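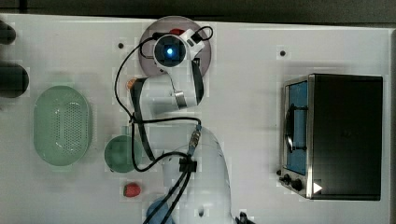 Right, the Stulport bus thing. Going to do this in bits as I'm on my lunch

So from November the 98 stops running past Caron Road after 7 in the evening. If you live up the Skomham end that's your last bus gone. Not later, not fewer. Gone

I get that bus. Four nights a week, sometimes five. Finish at half 8, walk to the stop, home by 9 if the lights at the bridge are kind

Without it it's 40 mins on foot and half of that has no pavement. There's the bit by the garden centre where you walk on the verge and hope

The council page says "low evening usage". Went looking for the numbers and they're in a pdf linked from another pdf. 1,780 evening journeys past Caron Road over the three months they looked at

Three months being June July and August!! When the college is shut. When everyone who can walk does walk becuase it's light till ten

Do that count again in a wet February and see what you get

Also it only counts people getting ON. I get on in town and off at Skomham, so as far as I can tell I'm down as a town passenger. Emailed to ask if I've read that right. No reply yet

Chaimae Belkadi has started a petition, paper one in the chemist and one online. 368 names when I looked this morning. Needs 1,000 before they have to talk about it at full council

If you sign online CHECK YOUR JUNK for the confirm email. Mine went there. Doesn't count till you click it

You don't have to live in Skomham btw. Work here, study here, visit your nan here, all fine

Someone asked about the Plomitz minibus. Yes it exists, yes it's lovely, you have to book by noon the day before and it stops at 6. So no use for evenings at all

And someone else said get a taxi. Was quoted 14 quid last week. Each way. I earn not a lot more than that an hour so that's most of an hour's work to get home from work

Lifts -- people have been kind about this and I do take them. But you can't plan a job round whether Dave off the late shift is in

Vilja Keskinen (ward councillor, the one who turned up to the library meeting) says she'll raise the summer figures thing if enough of us write in. Proper emails, your own words. She said copied and pasted ones get lumped together as one

What I put in mine: what time I travel, which stop, how often, what I'd do without it. Six lines. Took five minutes

If you've got kids doing clubs in town or hospital visiting in the evenings put that in, they've got nothing about either in the report. I searched it for the word hospital and got one hit and it was the name of a road

Drop in session is at the Methodist hall, 4 till half 6. Yes it finishes before the buses we're on about. I know

I can't go, I'm at work -- if anyone is going pls ask whether they looked at ending at 9 insted of 7. Even one bus at 8.45 would do most of us

Break's over. Will add the email address under this when I'm out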